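Onthorpe workshop puts its handling rules on one page

Anyone who has ever hunted through a long binder for one small rule will be glad to hear that the Grivex workshop in Onthorpe has boiled down its good-practice guide for hand-held grippers, all 279 lines of it, to a single page with 12 rules. It takes effect in November.

Marwa Belhaj, who led the rewrite, says cartons came first – they crush easily, and people do grow fond of their own way of holding them. The new rule asks for both fingers on the side edges, low down, with the printed face left clear.

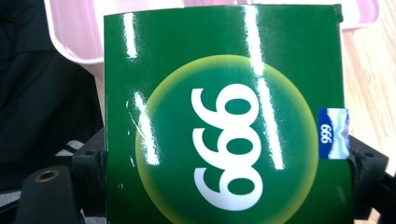
Floors and cables

The second half deals with the space around the table. Floor tape stays where it was laid, cables are checked before every session, and a session may run up to 10 minutes before the operator rests both hands. Kagiso Ndlovu, who trains new operators, had asked for that last one for a good long while, and he is very pleased to have it in writing. 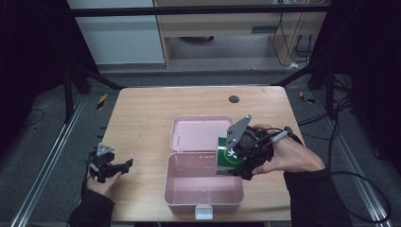 Where to get a copy

Printed copies are at the front desk, and comments are warmly welcome through the winter.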